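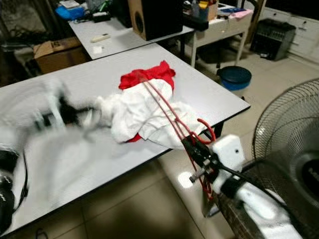

White and red items on the table, unsorted.

Garment Handling Assistant, part-time
Cuvel Textile Care, Batitz site

Cuvel processes mixed clothing returns for rental and resale customers. The Batitz site is hiring 2 assistants for the hanging and folding room, starting in August. The positions report to Frauke Albers, room supervisor.

Scope of work

Items reach the room in mixed piles. The assistant separates them by color, opens each piece out flat, checks it and then puts it on a hanger or folds it. Tangled pieces are separated on the table by hand. Pulling one piece out by a sleeve or strap while another is caught in it is the most frequent cause of seam damage at this site and is covered in training.

Duties
Separate whites from colored items before any other step
Check collars, cuffs, hems and seams; tag defects with the code from the Harard list
Hang shirts, blouses and jackets; fold knitwear and anything marked F
Insert hangers from the hem side on closed necklines
Return unused hangers to the rail at the end of each batch
Wipe down the tabletop between batches
Enter batch totals in Wako, our stock program

A standard batch is 100 pieces. New assistants work on half batches during the first 5 shifts.
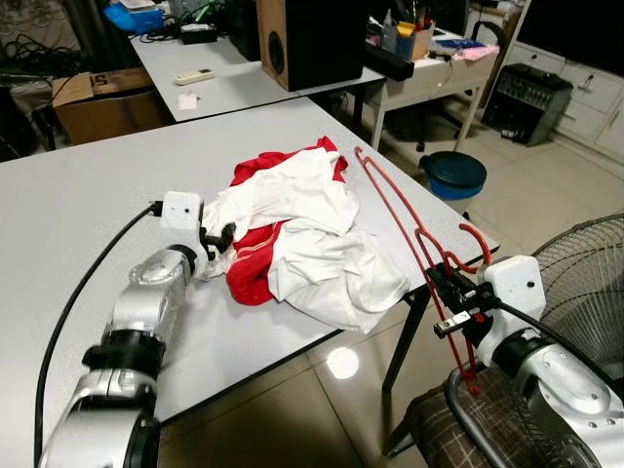 White garment and red clothes hanger at the front table.

Requirements
Able to stand for a full shift with breaks
Able to lift 30 pounds
Able to tell similar shades apart under indoor light
Careful handling of thin and loosely knit fabrics
Basic written English for defect notes

Laundry, retail or alterations experience is useful but not required. No sewing is done in this room. Repairs go to a separate department, which advertises its own openings.

Hours and conditions

Shifts run from 7:30 a.m. to 1 p.m. Weekly hours are set by contract and do not vary with volume. Training is paid at the full rate. Work coats are supplied and washed on site. Closed shoes are required on the tiled floor. Rings and bracelets must be removed before handling knitwear.

How to apply

Send a resume and a short note stating your earliest start date to Sabine Wunderlich, Personnel, Cuvel Textile Care, Batitz. A cover letter is not needed. Applicants selected for the next stage are invited to a paid trial shift, which includes a short sorting task and a hanging task. Please state in your note whether you have a fabric dye or detergent allergy so that a suitable table can be assigned.

Applications are reviewed in the order received. Both positions remain open until filled.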